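Home Posts House Workshop About Contact

Crawl space humidity, the first winter and after

8 May 2020
by Boonsong Siriwan

When we bought the house the inspector wrote one line on the crawl space: "damp, monitor." I put a cheap hygrometer on a floor joist in October and wrote the reading down every morning. The first week never dropped below 80 percent. The wood itself, tested with a pin meter, was at 16 percent moisture near the middle of the span and higher at the north rim joist. That is below the level where rot gets going, but not far below it.

The house has a block foundation with nine vents and a dirt floor. The previous owner had put down a thin plastic sheet and stopped short of the walls on three sides. Two seams had pulled apart. I could see white mineral deposits on the lower two courses of block, which means water is moving through the wall and drying on the inside face.

I started outside. The gutter on the north side drained into an elbow with no extension, so everything from that half of the roof landed next to the footing. Paweena Srithong, who grades lots for a living, lent me a laser level and I shot the ground every few feet along that wall. It fell toward the house by a little over an inch. I brought in fill, packed it in thin lifts, and added a solid pipe to carry the downspout water well clear of the wall.

A covered path needs the same care – the water comes off the roof edge and has to go somewhere.
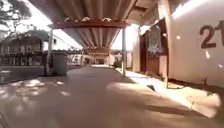
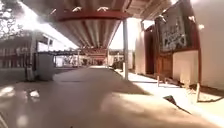
Liner and seams

With the outside done I waited six weeks before touching the floor. The pin meter reading at the rim joist dropped two points in that time. I then pulled the old sheet and raked out the sharp stones.

The new liner is Umen reinforced poly, the heavier of the two they sell. The floor measures 343 square feet. I ordered enough to lap the seams by a foot and run eight inches up the block. The seams are taped on both faces, which is slow work lying on your side. At the walls I used a bead of Clornine sealant and a batten fixed with masonry pins. The sealant would not grip the chalky block until I had wire-brushed it and wiped off the dust.

I left the vents open for now. Closing them means adding a dehumidifier or supply air, and I want a full summer of readings first.

Readings so far

Relative humidity on the joist has held between 58 and 64 percent since the liner went in. Total cost for the liner, tape, and sealant was around $440. The fill was separate.

Next job is the access hatch, which has a warped frame and no gasket.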